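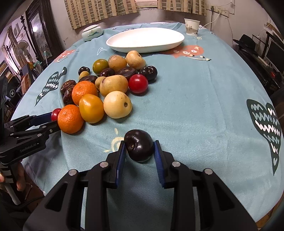
4. Late-inning behavior of trailing teams

4.1 Data and coding

The material for this section comes from the score sheets of the Trirent league, a regional high school baseball competition with nine member schools. We obtained the sheets for all games in which one team was behind by two or more runs at the end of the fifth inning. Games stopped by rain or by the mercy rule were removed. After this, 283 games remained, and they contain 1613 plate appearances by the trailing team in the sixth and seventh innings.

Every plate appearance was coded by two readers, Tamihana and Treloar, who worked separately and did not know the final result of the game. They noted the number of pitches, whether the batter swung at the first pitch, the position of the runners, and whether the coach asked for a bunt or a steal. When the two readers did not agree, the third author (Hamada) looked at the sheet again and her decision was used. Most disagreements concerned the bunt, since a scorer does not always write whether a bunt was planned by the coach or was the idea of the batter.

The sheets from Koltstead were more difficult than the others. The school changed its scoring notation in the middle of the season, and the symbol which first meant a foul tip was later used for a called strike. We corrected this with the help of the opposing team's book where it existed. Where it did not exist, the pitch count was kept but the type of strike was treated as missing.

4.2 First-pitch swings

It is a common opinion among coaches that a team which is behind should take the first pitch, in order to make the pitcher tired and to get runners on base. Sheehan and Kingi, in their earlier work on summer leagues, found that players repeat this advice but do not follow it. Our results go in the same direction. Trailing batters swung at the first pitch more often in the seventh inning than in the sixth, and this difference was larger when the bases were empty, exactly the situation where patience should help most.

The relation with runs is less clear. In innings where the first batter reached base by a walk, the second batter usually became more patient as well. We can not say if this is an effect of the walk itself, of the pitcher losing control, or of a sign given by the third-base coach. Probably all of these are present to some degree – the sheets do not allow to separate them.

Figure 3. Share of first-pitch swings by trailing teams, by inning and by size of the deficit. Bars show 95 percent intervals. Deficits of six runs and more are put together.

As Figure 3 shows, the size of the deficit has only a weak influence. A team that is behind by two runs and a team that is behind by five runs swing at the first pitch almost equally often. This surprised us, because in the interviews (Section 3) the coaches described these as two completely different situations.

4.3 Pitching changes

The other part of a comeback is the decision of the leading team. In the Trirent league a starter who is still under the pitch limit is normally left in the game, even when the lead becomes smaller. The Thygesen school is an exception. Its coach changed the pitcher at the first sign of trouble, and in nine games he used three pitchers or more. Tirkport, on the other side, kept the starter until the limit in nearly every game of the regular season.

We compared the two approaches but do not want to draw a strong conclusion from it. Thygesen had a larger roster, and several of its relievers were seniors. A smaller school can not simply copy this. In addition, a pitcher who enters with runners on base is charged with a situation he did not create, and the runs that score after his entry are for this reason a poor measure of the decision. In Section 5 we return to this problem with a model where the position of the runners is included.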